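Search this notebook Go

May, open day notes, bench 2

Doors at 3 and we had a line already! Thongchai ran the sorting demo on the two-arm cell, I did the talking. Kids wanted to know if the arms get tired (good question, the left shoulder joint does run warm).
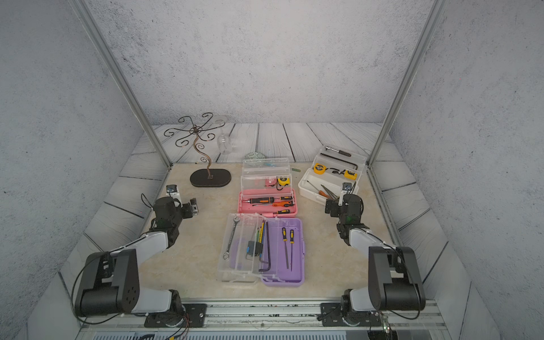 Two-arm cell with the tool boxes set out, tape measures and screwdrivers.

Eliseo Ochoa came over from Louro and stayed for four rounds. He wants the grip settings, must send. Next time: bigger sign, and start the talk by the rail.

Filed under: Open days, Bench notes

Comments
dridari_lab: Great fun, my daughter is still talking about it!
T. Sukprasert: Settings are in the shared folder.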